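인쇄하기 | 이메일로 보내기

빵은 왜 자꾸 냉장고로 가는가
남은 빵을 둘러싼 동네 빵집과 손님들의 오래된 실랑이
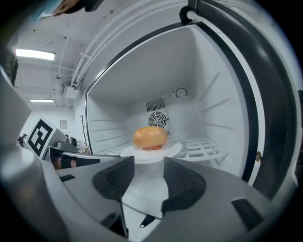
흰 접시째 냉장고에 들어간 베이글.

최종 수정: 2023년 6월 28일

오전 여섯 시 반, 할렐라노(Hallelano). 셔터는 반쯤 올라가 있고 문 앞에 벌써 세 명. 장마철이라 다들 우산을 들었다. 안에서는 톨레라 아세파(Tolera Assefa)가 두 번째 판을 꺼내는 중. 인사할 틈도 없다. 손을 들어 보이더니 다시 오븐 쪽으로.

오늘 치 베이글은 490개. 평일은 늘 이 숫자라고 한다. 주말엔 855개까지 굽는데 그때는 아내와 처남까지 나온다. 가게는 좁다. 손님 네 명이 서면 다섯째 손님은 문을 잡고 있어야 한다.

취재하러 간 이유는 빵을 굽는 일보다 그 다음 일 때문이었다. 손님이 봉투를 들고 집에 간 뒤. 하나는 먹고, 둘은 남는다. 그 둘이 어디로 가느냐. 거의가 냉장고다.

"물어보면 다 냉장고래요." 아세파 씨가 반죽을 떼면서 말했다. "그럼 내가 그래요. 차라리 식탁에 두세요. 오늘 밤까지는 식탁, 내일부터는 냉동실. 냉장실은 안 돼요."

이 말을 하루에 몇 번이나 하느냐고 물었더니 웃기만 한다.

■ 굳는다는 것

빵이 딱딱해지면 사람들은 말랐다고 생각한다. 반은 맞다. 수분이 날아가는 것도 있는데, 비닐에 꽁꽁 싸도 굳는 건 설명이 안 된다. 범인은 전분이다. 구울 때 물을 머금고 풀어졌던 전분이 식으면서 다시 줄을 맞춰 선다. 노화라고 부른다. 떡이 굳는 것, 찬밥이 푸슬푸슬해지는 것, 다 같은 이야기.

문제는 온도. 이 줄 맞추기가 제일 신나게 벌어지는 구간이 하필 냉장실 온도다. 실온보다 빠르다. 영하로 뚝 떨어뜨리면 거의 멈춘다. 그러니까 냉장실은 빵한테 제일 나쁜 중간 지대인 셈인데, 우리는 거기다 넣는다. 어제도 넣었고 아마 오늘 저녁에도.

식품 보관법을 가르치는 콰스티나 파사리부(Qistina Pasaribu) 씨는 좀 다르게 본다. 동네 문화교실 '준데오(Zundeo)'에서 한 달에 두 번 수업을 여는데, 수강생 냉장고 사진을 꽤 많이 봤다고.

"제빵사들은 맛만 생각해요. 집에서는 곰팡이도 생각해야죠. 7월에 식빵을 식탁에 사흘 두면 어떻게 되는지 다들 아시잖아요. 크림 든 빵, 햄 든 샌드위치는 무조건 냉장이고요. 맛이 떨어지는 거랑 배탈 나는 거는 급이 다른 문제예요."

맞는 말이다. 그래서 실랑이가 안 끝난다.

■ 접시째 넣는 집, 봉투째 넣는 집

파사리부 씨 수업에서 제일 시끄러운 시간은 자기 집 방식을 털어놓는 순서다. 한 번 앉아서 들었다. 받아 적느라 손이 아팠다.

봉투째 넣는다는 사람. 종이봉투 그대로. 이러면 이틀 만에 돌이 된다. 접시째 넣는다는 사람. 먹다가 전화가 와서, 아이가 깨서, 그냥 그대로. 랩도 없이. 빵에서 김치 냄새가 난다고 다들 웃었는데 사실 웃을 일만은 아니다. 빵은 냄새를 잘 먹는다. 옆 칸의 마늘, 파, 어제 남은 생선. 아침에 한 입 베어 물면 그게 다 난다.

밀폐용기파도 있다. 종이 타월을 한 장 깔고 넣는다는데 이쪽은 목소리에 자신감이 있었다. 그런데 밀폐를 해도 노화는 그대로 간다고 하니 표정이 조금 흔들렸다.

냉동파는 소수. 이유가 재미있었다. 자리가 없단다. 만두, 얼린 국, 작년 추석 송편, 멸치, 고춧가루. 냉동실이 이미 꽉 차서 빵이 들어갈 틈이 없다. 결국 빵 보관은 빵의 문제가 아니라 냉동실 청소의 문제라고, 뒷줄에 앉은 분이 말했다. 박수가 나왔다.

■ 묵은 빵의 족보

냉장고가 없던 때에는 어쨌나. 굳은 빵을 굳은 대로 썼다. 프랑스의 팽 페르뒤, '잃어버린 빵'이라는 이름부터가 그렇다. 우유와 달걀에 적셔 굽는다. 이탈리아 토스카나에는 판차넬라와 리볼리타. 하나는 토마토와 버무리고 하나는 콩과 채소에 넣어 끓인다. 스페인에는 미가스. 독일에는 크뇌델. 빵 푸딩은 영국. 다 굳은 빵이 있어야 맛이 난다. 말랑한 빵으로 하면 죽이 된다.

아세파 씨는 아디스아바바에서 자랐다. 그 집에서는 하루 지난 인제라를 찢어서 매운 소스에 볶았다고 한다. 피르피르라고 부른다. "아침에 그 냄새 나면 일어나요. 새 인제라로는 안 해요. 하루 지난 거라야 소스를 먹어요."

한국도 안 밀린다. 굳은 가래떡을 썰어 떡국을 끓이는 나라다. 누룽지도 있다. 그런데 빵에 대해서만은 유독 당일의 말랑함을 따진다. 갓 나온 시간표를 문 앞에 붙이는 가게들, 그 시간에 맞춰 서는 줄. 빵이 밥보다 늦게 들어온 음식이라 그럴까. 묵은 빵을 다룰 줄 아는 할머니가 우리 집엔 없었다. 필자의 경우다.

■ 되살리기, 직접 해봤다

베이글로만 했다. 아세파 씨한테 여섯 개 사서 두 개는 식탁, 두 개는 냉장실, 두 개는 냉동실. 사흘 뒤에 꺼냄.

식탁에 둔 것. 겉이 질기다. 칼이 안 들어가서 좀 무서웠다. 물을 살짝 묻혀 오븐에 넣으니 절반쯤 돌아왔다. 반으로 갈라서 바싹 구우면 나쁘지 않음.

냉장실 것. 눌러도 안 눌린다. 단면에 부스러기가 많다. 토스터에 구우면 뜨거울 때는 괜찮은데 오 분 지나면 도로 굳는다. 커피 내리러 갔다 온 사이에 끝났다.

냉동실 것. 얼리기 전에 미리 반으로 갈라 둔 게 잘한 일이었다. 해동 없이 바로 토스터. 속이 촉촉하다. 솔직히 산 날 저녁 것과 구별이 잘 안 됐다. 같이 먹은 식구도 마찬가지.

전자레인지는 권하지 않는다. 삼십 초 동안 구름처럼 부드럽고 그 다음엔 고무다. 젖은 종이 타월을 둘러도 조금 늦춰질 뿐.

파사리부 씨의 정리를 옮기면 이렇다. 하루 안에 먹을 거면 서늘한 실온. 그 이상이면 산 날 바로 냉동, 한 번 먹을 만큼씩 따로 싸서. 냉동실에서도 한 달은 넘기지 말것. 속에 크림이나 고기가 들었으면 냉장하고 다음 날까지. 이미 냉장실에 넣어버렸다면? "구워 드시면 돼요. 혼나러 오는 수업이 아니에요."

■ 가게의 계산

남은 빵은 집에만 있는 게 아니다. 할렐라노 골목 끝에 니가투(Nigatu)라는 작은 식당이 있다. 아세파 씨는 저녁 일곱 시에 안 팔린 베이글을 그리로 보낸다. 식당에서는 얇게 저며 기름을 발라 말리고, 수프에 곁들여 낸다. 한 접시에 1000원. 처음엔 그냥 줬는데 손님들이 돈을 내고 더 달라고 해서 메뉴에 올랐다.

비 오는 날이 제일 어렵다. 지난주 화요일에는 52개가 남았다. 아세파 씨는 이 숫자를 벽에 걸린 달력에 적는다. 칸마다 작은 글씨. 8월 칸은 아직 하얗다. 휴가철에는 손님이 확 줄어서 굽는 양을 다시 잡아야 하는데 매년 틀린다고 했다.

"모자란 날이 나아요. 손님이 화내도. 남은 거 보면서 불 끄는 게 더 싫어요."

무크덴(Mukden) 거리 쪽에 큰 프랜차이즈가 들어온다는 얘기도 나왔다. 거기는 마감 할인을 크게 할 거라고. 아세파 씨는 할인을 안 한다. 해봤는데 다들 저녁에만 오더란다. 아침에 구운 게 아침에 안 나가면 이 장사는 순서가 꼬인다. 대신 봉투에 도장을 하나 찍기 시작했다. 한글로 '냉장실 말고 냉동실'. 글씨가 조금 삐뚤다. 딸이 파준 지우개 도장이다.

효과가 있는지는 모르겟다고. 어제도 단골 한 분이 와서 베이글이 왜 이렇게 빨리 굳느냐고 따졌다. 어디 두셨어요, 물었더니 냉장고요. 도장 못 보셨어요, 했더니 봉투는 버렸단다. 접시에 옮겨서 넣었다고.

여덟 시가 넘으니 줄이 끊겼다. 세 번째 판이 나왔고 참깨가 바닥에 좀 떨어졌고 아세파 씨는 그제야 물을 한 컵 마셨다. 필자는 네 개를 샀다. 집에 와서 하나 먹고, 세 개는 갈라서 쌌다. 냉동실 문을 열었더니 송편이 있었다. 송편부터 꺼내야 했다.

인쇄하기 | 이메일로 보내기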